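About Workville Evening School

We teach grown-ups to fix, sew, cook and build things, and we have a great time doing it! The school opened in Workville on 1 Jun 2006 with two classes, one in basic sewing and one in bicycle repair, both in rented space over the old Ruklow dry goods store. The stairs were steep and carrying bicycles up them was nobody's favorite part of the evening, but both classes filled up and people kept asking what was next.

What was next was bread. Then upholstery, then small-engine repair, then a Turkish home cooking class that grew out of a potluck and is still the first one to fill every term. We now run classes in seven subjects, and we moved to the ground floor at 2249 Nirkitz Avenue, with a real kitchen, a sewing room with big north windows, and a wide back door (the bicycle people cheered).

How classes work

Classes are small and hands-on. You'll spend most of the evening working on your own project, with a teacher close by and a table full of classmates who are stuck on the same zipper you are. Most courses run one evening a week. You don't need experience for anything marked Beginner, and we mean it: plenty of our students had never threaded a needle or opened a toolbox.

Tools are included. Fabric, flour and spare parts are usually included too, and the course page will tell you when they aren't. Upholstery students bring their own chair, and we love seeing what comes through the door. Footstools, piano benches, once a whole church pew.

The Ağca Kitchen

Our teaching kitchen is named for the Ağca bakery, which gave us our first oven and a sourdough starter that we still feed every day. Bread class uses it, and anyone enrolled in any class is welcome to take some home. Bring a jar with a lid!

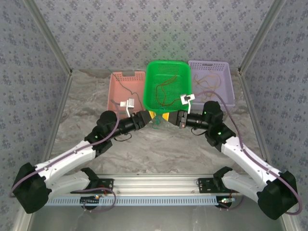 Visiting us

Come by any evening during term and look in on a class before you sign up. We close for all of July and open again with the fall schedule. Parking is free behind the building.

Workville Evening School, 2249 Nirkitz Avenue, Workville | Contact us | © Workville Evening School | Back to top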